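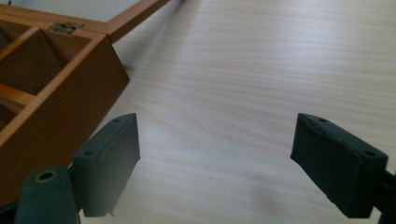 Figure 3. An open wooden box with a brass hinge, on a light-colored wooden tabletop.

4.2 Skeleton timetables during the December stoppage

When drivers at Cosar walked out, the operator published what it called an essential timetable for the Plirkside line: one train every 30 minutes, in place of the usual seven. Our reading of the notices suggests that "essential" was defined by whoever had keys to the depot that morning. Bucur, the junction with the most transfers, got no trains for three days. Ralora, which has a platform and a view, kept all of its own.

Riders adapted faster than the timetable did. Over 30 of those who answered our survey had stopped checking the notices by the second day and simply walked to the bus – a service whose staff belonged to a different union and had settled the previous year. Wage talks resumed on day seven. The notices, still promising a limited service, stayed on the operator's website well after the full one came back.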